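Home | Reviews | Budget | Forum
2 min read

We had one equipment line to spend at Etthorpe, and I'm so glad it went on the Nidis two-arm kit!
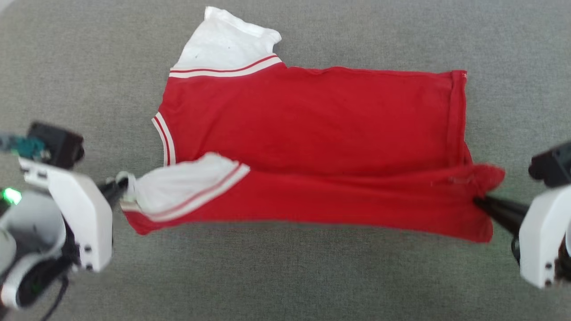 Spare fingers are what I'd budget for first: $16 a pair, and we ordered 5 pairs. Laundry is what we bought the arms for, and with both grippers pinching the same strip of a red shirt you see why one arm wouldn't do. Fitzsimmons quoted $387 for the mounting hardware, too.

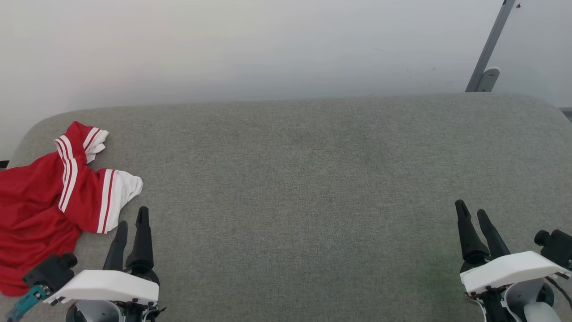

Add $105 for shipping and you're set. I'd buy it again tomorrow (and I'm already pricing a second!).

14 shares | 3 comments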